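Zorkbridge Opens Cindance Cloth-Handling Demonstration Set to Outside Developers

CLINDCOMBE, June. Zorkbridge, a developer of training data and tooling for robotic manipulation, today announced the availability of Cindance, a set of recorded demonstrations covering the handling of towels, wipes and other soft goods. The first release contains 1231 demonstrations, each performed by a human operator and recorded through a camera mounted at the robot's wrist.

Cindance is intended for teams training imitation-learning policies for laundry sorting, kitting and surface cleaning. Each demonstration consists of synchronized wrist video, joint positions, gripper opening and operator commands, together with a one-sentence task instruction written before recording starts. Demonstrations that ended in a dropped or misplaced cloth are retained and labeled as such.

"Rigid parts have a pose you can write down. A cloth doesn't," said Hongmei Shi, head of data collection at Zorkbridge. "Two operators given the same towel and the same instruction will pick it up at different points, and both can be right. We wanted that spread in the data, and we wanted it logged well enough that a customer can filter it back out."

Collection procedure

Recording takes place at the company's Clindcombe facility. Operators work in sessions of 80 minutes, controlling the arm through a handheld leader device. Before each demonstration the cloth is reset by hand into one of 16 starting configurations, ranging from flat to fully crumpled. The configuration code is stored with the recording. Operators rotate between task families at the end of every session.

The release covers 11 task families, including pick and place from a crumpled state, transfer into a tray, unfolding on a flat surface, edge alignment, and wiping. Material types include terry, microfiber, cotton knit and nonwoven wipes. Lighting is deliberately varied between sessions, and the work area is not cleared of unrelated objects. Zorkbridge found in internal trials that policies trained on footage from a fully cleared area lost accuracy when moved to a customer site.

Motion blur is also left in place. Frames are not sharpened, stabilized or rotated to a common horizon before delivery, and camera orientation is recorded with each frame for users who want to apply their own correction.

Review and labeling

Every demonstration is reviewed twice. The first pass is automatic and checks for missing frames, clock drift between the video and joint streams, and gripper readings outside the calibrated range. Recordings that fail are removed. The second pass is done by a reviewer who did not perform the demonstration. The reviewer marks the start and end of each grasp, assigns an outcome label and confirms that the written instruction matches what was done. Where the reviewer and operator disagree on the outcome, both labels are kept.

Grasp segments carry a further label for contact type: edge, fold, center pinch or multiple layers. According to Shi, the last category took the longest to define. "With a bunched towel the wrist camera often can't tell you how many layers are between the fingers," she said. "We added an 'uncertain' value in the second month and went back over everything recorded up to that point."

Lewis annotation tool

Alongside the data, Zorkbridge is releasing Lewis, the annotation tool used by its own reviewers. Lewis plays the wrist video against plots of gripper opening and joint velocity, and allows segment boundaries to be moved on either. It reads and writes the same file layout as Cindance, so that customers can add their own recordings to the set and label them by the same rules. Lewis runs on a standard workstation and does not need a network connection.

The package includes a written labeling guide, calibration files for the wrist camera and gripper, and a loader script that returns demonstrations by task family, starting configuration, material or outcome. A fixed evaluation split is supplied. Operators who appear in the evaluation split do not appear in the training split.

Known limits

The current release covers single-arm work only. Tasks that call for two grippers, such as folding a bath sheet in the air, are outside its scope. Wet cloth is not included. No force or tactile readings were recorded, and grasp quality is inferred from gripper position and reviewer judgment. Zorkbridge plans to address two-arm tasks in a later version and has not set a date.

Availability

Cindance and Lewis are available now under a commercial license, with reduced terms for universities and nonprofit laboratories. Evaluation access to one task family can be requested through the Zorkbridge website. Requests should state the arm and gripper model in use, the intended task and the preferred video format. Existing customers will receive download instructions through their account contact.

About Zorkbridge

Zorkbridge collects, reviews and licenses demonstration data for robotic manipulation, and builds the software used to record and label it. The company is based in Clindcombe.

Media contact: Press Office, Zorkbridge, Clindcombe

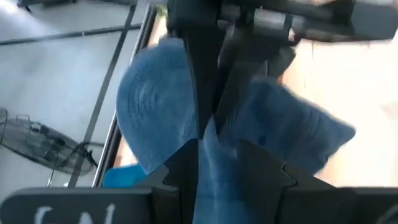 Wrist-camera view of a crumpled blue cloth held in the gripper. Credit: Zorkbridge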